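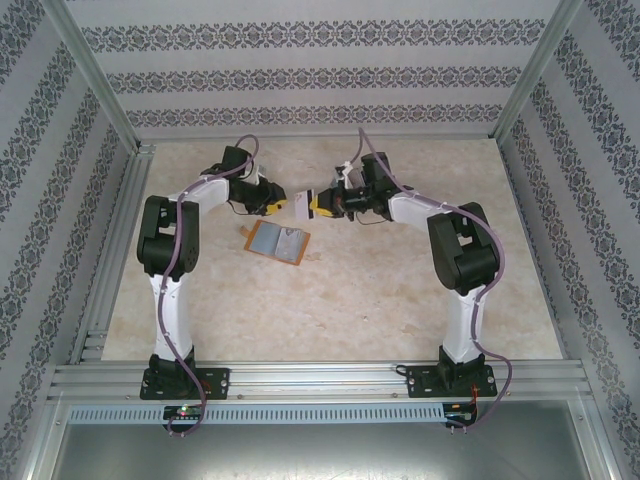
4. Recording your first two-handed task

By now you should have the Brullasau arms bolted down, both leads in, and Zusis open on the laptop with the left and right arms showing in the device list. If one of them is missing, go back to section 3 and sort that out first. I've tried carrying on with one arm "for the time being" and it only makes a mess of the file names later.

I'm going to use the card job for this section, so a small card and a card holder with a pocket to take it. It's my favourite first task! It's fiddly enough to need both hands, it doesn't take up much of the table, and if you drop something it just lies there until you pick it up again.

4.1 Getting ready

1. Clear the table down to the things the task needs. Pens, screws, your phone, all of it off.
2. Put the holder near the middle, where both grippers can get to it without stretching. Leave it a little crooked. You'll be moving it between recordings anyway.
3. Run a hand along each cable from the wrist down to the base and make sure there's enough slack at the elbow for a full bend.
4. Sit square on to the arms with the two hand controllers in front of you, left for left and right for right. (Yes, I have had them swapped. It took me most of a cup of tea to work out what was wrong.)
5. Press Home in Zusis and wait for both arms to settle before you pick the controllers up.

CAUTION: The arms jump to match your hands the moment you press Link. Hold the controllers in roughly the same pose as the arms first, and keep everybody's fingers off the table, yours included.

4.2 Recording

1. Press Link, then move each hand a little on its own. If the arm lags or judders, unlink and home again.
2. Press Record. Wait a breath before you move, so there's a still bit at the start.
3. Bring one gripper down to the card and close on it gently. You're after just enough squeeze that it doesn't slip. Stiff cards forgive you, thin ones bow in the middle and then won't go in anywhere.
4. Lift the card clear of the table and turn it to the angle you want. Take your time.
5. Use the other gripper to steady the holder, or to take the card across if you picked it up on the awkward side. When you're passing it over, let the second gripper close fully before the first one opens.
6. Slide the card in, let go, and back both arms away.
7. Press Stop, then mark the take Keep or Bin straight away while you still remember how it went.

NOTE: A fumble isn't a reason to bin a take. If I miss the card, go back and get it properly, I keep that one, and I think the robot is better for having seen a recovery. What I do bin is anything where I stopped halfway to think, because it learns the thinking as well and then you've got an arm that hovers over the table looking worried.

4.3 Things that bend and fold

Once the stiff card is going nicely, you'll want to try a wallet that opens, or something soft. The buttons are all the same but your hands need to slow right down. Come in low, pinch an edge or a fold, and lift a tiny bit before you pull so you know you've got hold of it. I find it helps to bring both grippers in close together and leave one resting while the other does the fiddling.

Vary where you put things and how they're folded. I shuffle them after every take, even when I can't be bothered, and especially then. 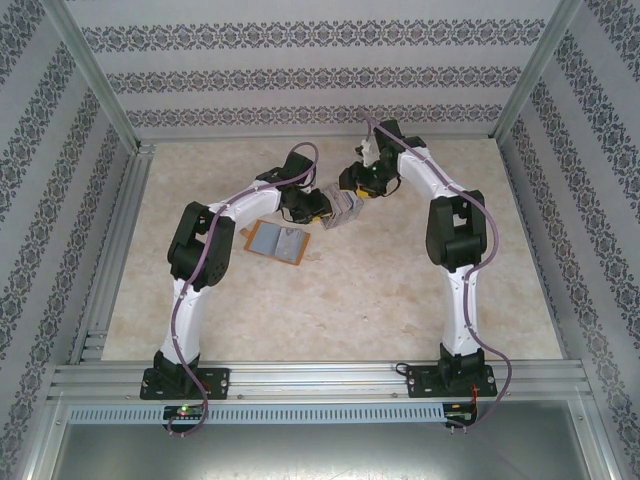
One reader wrote in to ask whether it's all right to guide the arms directly, with your hands on the links, and skip the controllers altogether. You can, up to a point. Switch that arm to Loose in Zusis, hold it by the upper link near the wrist, and walk it through the motion. It's lovely for a single slow reach, and I still do it when I'm setting a home pose. With two arms at once I run out of hands, and mine end up all over the camera view, so for anything in this section I'd stay on the controllers.

CAUTION: An arm in Loose will drop if you let go of it. Support it all the way down before you switch back.

4.4 How many takes, and what to do with them

Zusis stops a session at 199 takes and starts a new folder. I never get that far in one sitting. My card set has 495 kept takes in it, done over a good many evenings at the Holtstead bench, and the earliest ones are noticeably worse. I left them in.

1. Open the session and play back every take marked Keep, at double speed if you like.
2. Check that both arms are recorded. A flat line on one side means a controller dropped out.
3. Give the set a plain name with the task in it. "Test new final" will haunt you.
4. Export to the Ventura trainer and leave the format on its default setting.

Training itself is in section 5. Before you shut down, home both arms and turn the power off at the wall.

1,011 reads | 199 shares | 2 comments

Comments

Guest: The bit about pausing is spot on. Mine used to stop dead above the holder every single time, and it was me doing it in the recordings. Binned those, recorded a fresh lot, much happier.

Guest: Any tips for left-handers? I keep wanting to do all the work with the left arm and the right one just sits there.

Related
Section 3: Wiring up and finding both arms in Zusis
Section 5: Training with Ventura
Brullasau gripper fingertips: when to change them
Tidying cables at the elbow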